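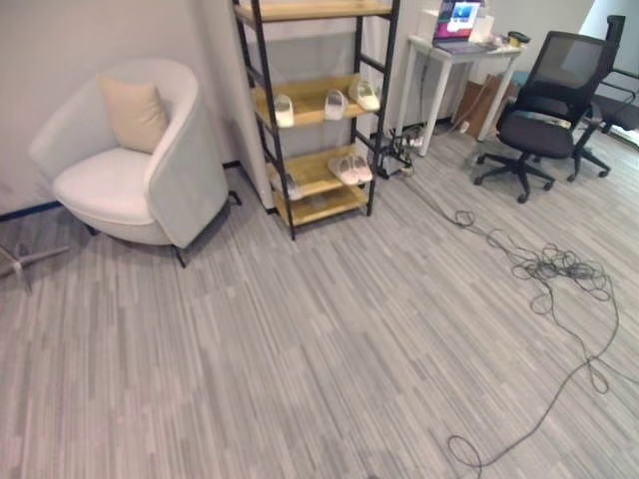 Small spaces > Entryway & shoe storage

clemrenaud: Are open shelves OK for house shoes, or do I need a closed cabinet? I paid 200 for the Jardine rack and my sister says it looks like a store. I kinda like the pink pair sitting down low near the armchair!

prustley_pat: Closed. Dust!!

ckinnear: Disagree, closed ones stink by December. Go low and open. 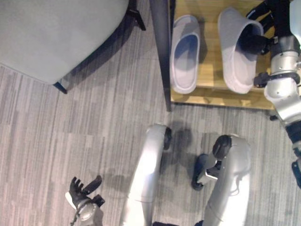
Gray pair, low wood shelf

prustley_pat: Still dust lol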